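Hamstring Load and Return to Play in a College Football Secondary
Final report, Applied Kinesiology project course
Nelli Manninen and Ilari Peltonen

1. Background

Defensive backs sprint backward, turn and accelerate many times in a game, and a strained hamstring is the injury that keeps them out most often at Wirdale. The training staff has used a fixed return date for these injuries, set on the day of the diagnosis. We looked at whether practice running distance in the two weeks before an injury could be used to set that date instead.

2. Data

The Wirdale football staff gave us practice logs for one season, from preseason camp to the last road game at Drudow. The logs cover 18 defensive backs. Four were removed from the analysis because they changed position or left the team before the season ended, which leaves 14.

Distance was recorded by a tracking unit worn between the shoulder blades. After sessions with missing signal were dropped, the set held 3,699 sprint efforts. A sprint effort is any run above the speed threshold that lasts at least one second. Efforts in games were not included, as the units were not worn against Prikcombe and the record would have been incomplete.

3. Method

For each player we calculated a short-term load (the last seven days) and a long-term load (the last 28 days), then took the ratio of the two. Days missed were counted from the first missed practice to the first full practice. Limited practices were counted as missed. Manninen cleaned the logs and wrote the scripts. Peltonen coded the injury reports and checked them against the practice attendance sheets.

4. Results

Players with a high load ratio before the injury missed more practices than players with a low ratio. The difference was small. Two players account for most of it, and when both are taken out the trend is nearly flat.

Repeat injuries were easier to read. Every repeat strain came within ten days of the first full practice, and each followed a session in which sprint distance had more than doubled from the session before.
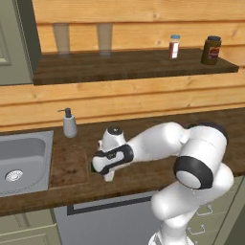

The fixed return date did not predict repeat strains in either direction. A player cleared early was no more likely to be hurt again than one cleared on the planned day, as long as the sprint distance in the first week back rose in small steps.

5. Limits

The group is small and comes from one team. Limited practices vary a lot in content, and the attendance sheets do not say which drills a player skipped. Ruotsalainen's comments on our draft also pointed out that speed thresholds should be set per player. We used one threshold for the whole group, so slower players have fewer efforts on record than they should.

6. Recommendation

Cap the increase in sprint distance between sessions during the first ten days back. Keep the current return date as a planning tool only. The logs should be exported weekly, including signal quality, so that missing sessions can be marked at the time.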